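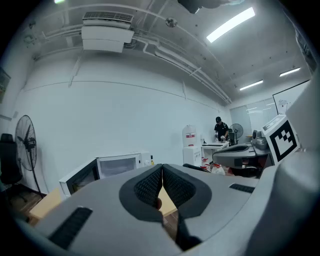
Bench room, looking up towards the air-con and the strip lights. Fan against the left wall.

April, 10.15

Started on the room again. Ermanno Benedetti had the afternoon slot last week and left me a page of complaints, most of them fair. Glare on the bench, cold air on the back of the neck if you sit in the middle, fan noise. Taking them one at a time.

Lights first. Meter flat on the wood, all the ceiling lights on, blind down: 856 lux at the middle of the bench. More than we need for anything except soldering. Tried it again with the big light switched off and got something I could work under quite happily, but the switch also takes out the one next to it, so the far end goes gloomy. Left everything on for now. Would like the two on separate switches. Asked Jevberg for a price, as they did the wiring in the corridor.

Air-con. Set to 22, fan speed low, louvres as far down as they go. Held a strip of tissue on a ruler at head height, sitting in the black chair at the bench. Moves a lot. Louvres up one notch and it hardly moves, but then the cold goes straight across to the door and the person by the wall gets nothing. Two notches up is worse. Settled on one notch up plus the pedestal fan on its lowest speed, turned to face the wall, which mixes it a bit. Not elegant.

Fan rattles on speed 3. It is the wire guard – one of the clips has gone soft. Put a cable tie round it and the rattle stopped, came back after lunch. Second tie fitted a quarter turn round. Don't use 3 until somebody finds a proper clip. Obi has a box of odd clips in the store cupboard, haven't looked.

14.40

Ducting. Ermanno thought there was a drip under the air-con. Went up the steps with a torch and ran a dry paper towel along the joint, nothing on it. Left a sheet of newspaper on the floor underneath to check in the morning. The filter was filthy. Washed it in the sink and it took nearly 32 minutes to dry in front of the fan, so do this at the start of a break and not when people want cooling.

Job number for the filter and the yearly service is 2359, quote that if you ring up. The old number on the inside of the cupboard door is wrong and I have crossed it out.

Bench top wiped down with the Lamix cleaner, diluted as on the bottle. It lifts the tape residue but leaves the wood a bit tacky, so go over it again with a damp cloth. Don't leave the wet cloth lying on it, there is already one ring near the back from a mug.

Chairs. The one over by the fan sinks if you sit in it for more than ten minutes. Gas strut, I think. Prodberg do replacements but I need the tube diameter and my calipers are at home.

Still to do:
tissue test again with the door open
newspaper under the ducting
calipers, chair strut
clip for fan guard
chase Jevberg about the switch
move the fan lead, it runs where people walk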